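The Students Who Teach a Machine to Pick Up a Lid
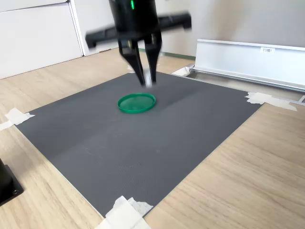

The hardest part is to be patient with something that does not know it made a mistake, according to Kerstin Nyberg. In the first month she wanted to fix everything by hand. Now she changes one number, runs the program again and writes down the result.

This patience is the real subject of the robotics club at the technical school in Prilluddale. The club meets at 4 in the afternoon and usually stays until the lights in the corridor go off. Its project for this year has the name Osterero. The task sounds small: a gripper must come down over a flat object, close its fingers, lift the object and put it in another place. The club chose a green plastic lid, and many of its evenings have gone to this lid.

A lid is a difficult thing for two fingers. It is round, it lies flat, and there is only a low rim to hold. If the fingers come down too high, they close on air. If they come down too low, they push against the mat. The students had expected to spend one week on this and then go on to cups and boxes. They spent all of April.

"We thought the program was wrong," says Benedito Caldeira, who wrote most of it. "Then we found that our mat was moving a little at every attempt. So it was a problem of tape." Since then the gray mat is held with white tape at the corners, and one student presses the tape down again before each session. It does not look elegant, but the measurements became much more stable.

The club keeps a notebook on paper, which I was allowed to read. Attempt 1176 has only the words "good, but why?" next to it. The students did not want to count a success that they could not repeat, so they went back and tried the same settings again for two evenings.

Their teacher, Valquíria Trindade, does not give many answers. She prefers to ask what the students changed last. She told me that in her own school years she learned robots only from a book, and that she remembers very little of it.

In the summer the club will travel to a student competition in Rugemalira, where each team has 7 minutes at the table. The object is given to them on the same morning. Benedito hopes for something with a handle. Kerstin is already practicing with the lid turned upside down.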